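Gedamwood, Woche 3: der Becher und der Greifer

Eigentlich wollte ich diese Woche über das neue Tischgestell schreiben. Daraus wird nichts, wir haben die meiste Zeit mit einem Fehler am Greifer verbracht. Die Aufgabe ist simpel: Plastikbecher greifen, auf das weiße Tuch stellen, loslassen. Bei 298 Durchläufen hat die Steuerung 3 Mal mit Überstrom abgeschaltet, immer beim Schließen und immer dann, wenn der Becher auf der Seite lag.

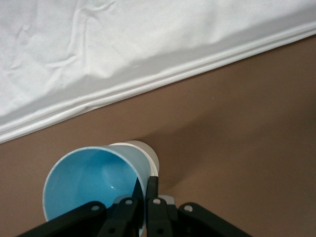

Zuletzt geändert: Sonntag, 25. Oktober 2026

Liegt der Becher so, treffen die Finger die Wand nahe am Boden, wo er schmaler und steifer ist. Der Regler fährt aber die Öffnungsweite an, die für den stehenden Becher eingetragen ist. Er drückt weiter, der Strom steigt, und Vidska wirft Fehler 1091. Bis dahin kein Drama. Ärgerlich ist, was danach passiert: Beim Quittieren machte der Greifer sofort ganz auf, ohne Freigabe. Margus Lukoševičius hatte dabei die Hand am Tisch, um den Becher wegzunehmen. Passiert ist ihm nichts, er hat sich nur erschrocken. Ich habe es trotzdem als Beinaheunfall eingetragen.

Siiri Jõgi hat die Ursache am nächsten Morgen im Log gefunden. Nach dem Update bei Wullgate stand die Option »Öffnen nach Reset« wieder auf dem Standardwert, also an. Wir hatten sie im Frühjahr abgeschaltet und das nirgends notiert.
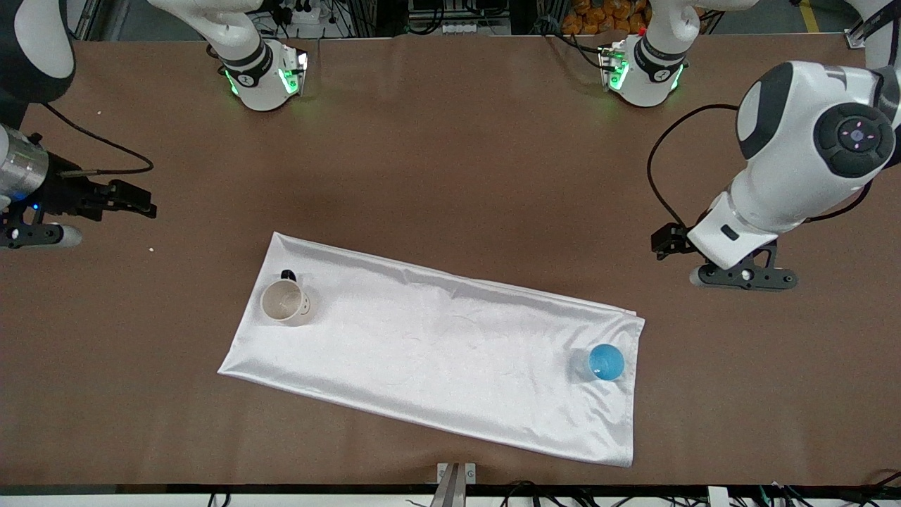 Jetzt ist sie wieder aus, für beide Arme. Außerdem haben wir die Schließkraft begrenzt und die Wartezeit nach dem Quittieren auf 100 Millisekunden gesetzt, das ist vermutlich noch zu kurz. Quittiert wird nur noch, wenn niemand am Tisch steht. Die Einstellungen liegen als Datei im Projektordner und werden nach jedem Update verglichen.

Offen ist noch die Erkennung, ob der Becher steht oder liegt. Siiri will das über die Kamera am Handgelenk lösen, ich würde lieber erst den Strom beim ersten Kontakt auswerten. Den Testplan dafür schreibe ich nächste Woche.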